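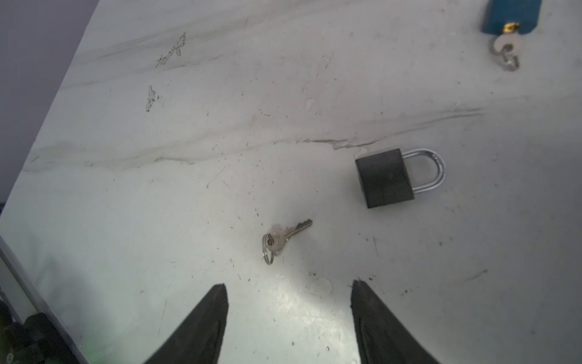
Recording Your First Two-Arm Padlock Dataset

Padlocks are my favorite thing to teach a pair of arms. They're small and shiny, they have a right way up, and they can't be handled well by one gripper alone. If you've only done pick-and-place so far, this is a great second project, and one long afternoon is enough to get a usable set of demonstrations out of it.

I'm assuming you already have two arms that follow your leader arms, at least one wrist camera and one fixed camera, and some way of saving synchronized episodes. I use a recorder called Jitham. Any tool that writes joint positions and video with the same clock will do.

Step 1. Choose the objects

Get two or three padlocks that differ in color and, if you can, in body size. Keep the keys with them. A split ring gives the gripper something easy to catch, and it also swings, so the policy has to learn to wait for it. Avoid tiny luggage locks at first. They slip out of stiff fingers and you'll spend the session chasing them.

Step 2. Write the task as one sentence

Mine for this set was: "Pick up a padlock with one arm, pass it to the other, and set it down near its key." Tape the sentence somewhere you can read it while you drive. Every episode should match it from beginning to end. If you get bored and start doing something fancier (I always do!), save that under a different task name.

Step 3. Look through the wrist camera before you record anything

Open the live view and move the gripper to its approach height. You want both fingertips in view with the object past them, and you want to be able to tell the shackle from the body. Glossy tabletops throw a bright patch under overhead lights, and a silver key lying in that patch can nearly vanish. Turn one lamp to face a wall or raise it, then check again from a few different arm positions. Lock your exposure once you're happy with it.

Scuffs and old marks on the table are fine. I leave mine alone.

Step 4. Lay out the starting positions

Mark out a grid on paper, not on the table, and pick a fresh square for each object before each episode. Turn the padlocks too, so the shackle points in a different direction every time. My first set had all the shackles facing the same way and the policy was lovely at exactly that and hopeless at the rest.

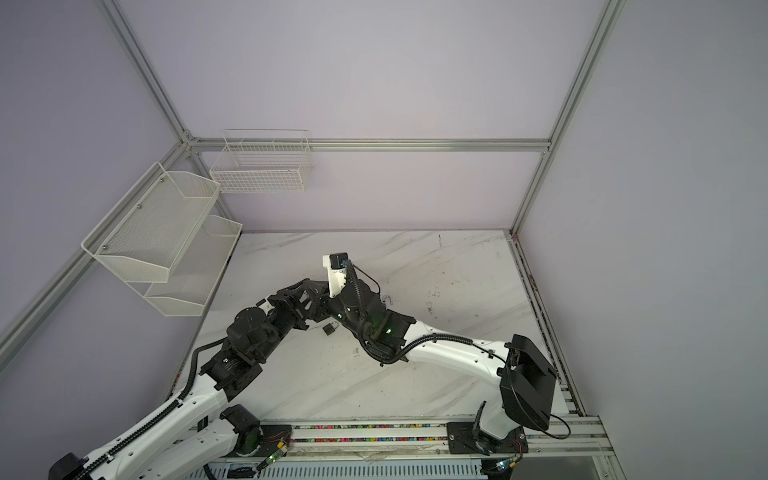

Keep the handover itself over the middle of the table, where both arms can reach without stretching. When an elbow is nearly straight, the motion gets jerky, and that jerkiness goes straight into your data.

Step 5. Drive slowly, then a little faster

Do ten throwaway runs with the recorder off. Then record 40 episodes at a calm, even pace. For the handover, bring the receiving gripper in, close it, hold still for a beat, and only then open the giving gripper. That short pause makes a huge difference. Without it, the model tends to learn to let go early.

Fumbles are worth keeping if you recover from them smoothly. If you drop a lock off the table or have to reach in with your hand, throw the episode away.

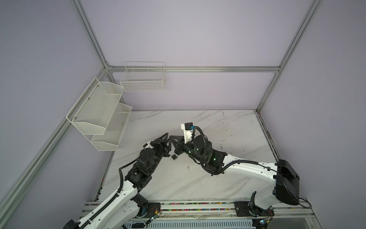 Watch the gap between the fingertips as you bring the arms together. Two sets of angled finger plates can catch on each other, and a bump at speed may knock a wrist camera out of line. I check the camera bracket every time I stop for water.

Step 6. Review the same day

Play everything back at double speed while you still remember what you did. On my last set I recorded 173 episodes and kept 168. The other five went for dull reasons: a hand in view, a frozen camera, two false starts and a lock that never left the table.

Name the folder with the task, the month and the rig. Mine look like padlock-handover_february_rerarden. Rerarden is just what we call the bench, but the name has saved me more than once when merging with recordings from Clidard, our older pair of arms.

Step 7. Train a small one first

Train on the first 51 good episodes before you collect any more. Run the result on the real arms with a hand near the stop button and write down where it hesitates. If it hovers over the shackle, record more starts with the shackle turned away. If it fumbles the pass, add more handovers at different heights. Then go back to Step 4 and lay out those cases.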